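Bralleo Community Living Association
Assistive Handling Project, Progress Report to the Mfaume Fund
Reporting period: March to June
Prepared by Dennis Nyamweya, Project Lead

1. Purpose of this report

Under the terms of the grant agreement, the Association reports to the Fund at the midpoint of each project year. The main item in this period was the open day held at our Stosstead residence in June, at which tenants, families and support staff were shown how garment handling is being taught to the robot the project intends to trial next year. Spending, recruitment of households and changes to the work plan are reported in the later sections.

2. Activities before the open day

The spring was spent preparing the residence and training staff. Five support workers completed the two-part training course delivered by our technical partner, Erkton. Each can now set up a pair of hand-held grippers, record a session and check the recording before it is sent on. A sixth worker began the course but moved to another residence and has not been replaced.

At the close of the period the project had recorded 3417 garment demonstrations. Of these, 686 were set aside at checking, most often for a hand passing in front of the camera or a session stopped before the garment was finished. Erkton has accepted the remainder. The rate of rejection fell after April, when staff began to review the first few recordings of each session before carrying on with the rest.

3. The open day

The open day ran from 10 a.m. to 3 p.m. Visitors were received in the common room, where a short talk was given on the aims of the project and the way in which recordings are stored. They were then taken through in small groups to see the work being done on a bed. The choice of a bed over a workbench was made at the planning stage, on the advice of tenants, who told us that most of their own folding and sorting is done there.

Staff worked with a pair of grippers and repeated the task for each group. Questions were taken during the work, and several visitors asked for a step to be done again more slowly.

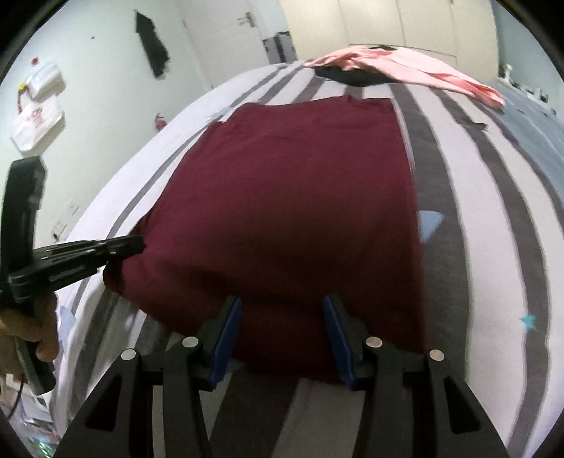
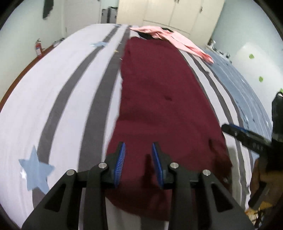
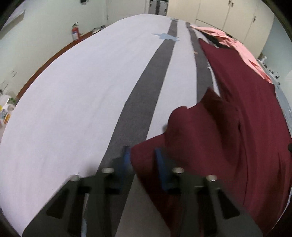

Work on the maroon garment, Stosstead residence, June.

Visitors were invited to try the grippers themselves in the afternoon. This part of the program was more popular than expected and ran past its allotted time. As a result the closing discussion was shortened, and some visitors left before it began. For the next event we will book the residence for a further hour and hold the discussion before the practice session.

Three points were raised often enough in the discussion to be recorded here.

Families wished to know who would see recordings made inside a tenant's home. The project lead explained the present arrangement, under which recordings are held by the Association and released to Erkton after checking. Several families asked for this in writing. A one-page summary has been drafted and will be sent to all households by mail.

Support staff asked whether the robot would be expected to work while a tenant is in the room. No decision has been made on this question. It will be put to the advisory group at its next meeting, together with the comments received.

Tenants with limited hand strength found the grippers tiring to hold after a few minutes. Erkton has been asked to look at the weight of the tool and the force needed to close it, and has agreed to bring a modified handle to the next visit.

4. Household recruitment

The agreement calls for eight households to be enrolled by the end of the project year. Five had signed consent forms before the open day. Two more asked for forms on the day itself, and one of these has since been returned. We expect to meet the target, although one enrolled household is due to move in the fall and may withdraw.

5. Budget

Spending is within the approved budget. The open day cost $510 in catering and printing, against an allocation of $500. The difference of $10 was met from the Association's own funds and is not claimed. The travel line is underspent, as two planned trips to Erkton's workshop were replaced by telephone meetings. We request the Fund's approval to move the unspent travel amount to staff training, so that a replacement for the sixth worker can take the course. A revised budget sheet is attached to the covering letter.

6. Changes to the work plan

One change is proposed. The original plan moved from shirts and sweaters directly to bedding in the second half of the year. Staff report that large items are difficult for two people to handle with the present tools, and Erkton agrees. We propose to record towels and pillowcases first and to begin work on sheets once the modified handle has been tested. The final reporting date is not affected.

7. Next period

Work planned for the coming months includes enrolment of the remaining households, the first recording sessions in tenants' own units, and a second open day at a residence still to be chosen. Fund staff are welcome to attend, and an invitation will be sent when the location is settled. Questions on this report may be directed to the project lead at the Association's office.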